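**Small-Space Garment Storage: Final Report, Section 4**

Prepared by Valbona Softić and Radomir Petkov
Submitted 8/19/26

### 4.1 Purpose

The Flaswood residence asked for a way to hang sportswear and light tops in rooms that have no closet. Section 3 compared wall hooks, a folding rail and a low wooden rack. This section reports on the rack, which was selected for the second round of work.

### 4.2 Method

Sleeveless garments were chosen for the tests. Their wide necklines and narrow shoulders make them harder to keep on a hanger than shirts with sleeves. Each session covered 12 hangings, and the person doing the work recorded whether the garment stayed on both shoulders of the hanger for 10 minutes. A patterned sheet was laid under the rack to protect the fabric.

### 4.3 Observations

Garment length proved to be the main difficulty. On a low rack, the hem of a tank top reaches the bottom bar and gathers there. With two tops side by side, a red tank top and a black basketball jersey numbered 23, the lower part of the red one bunched over the bar and onto the sheet. Hangers of different colors, gray-blue and yellow in this case, made it easier to refer to each garment in the notes.

### 4.4 Recommendations

The rack should be raised before it is offered to residents. Deep necklines call for a hanger with notched shoulders. Jerseys should be placed at the right end, with the number facing out, so that team clothing can be found quickly. The cost of these changes is given in Appendix B.
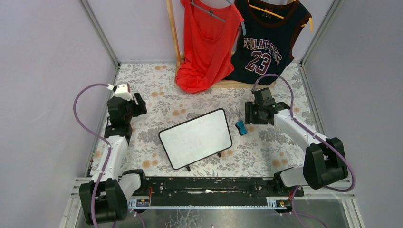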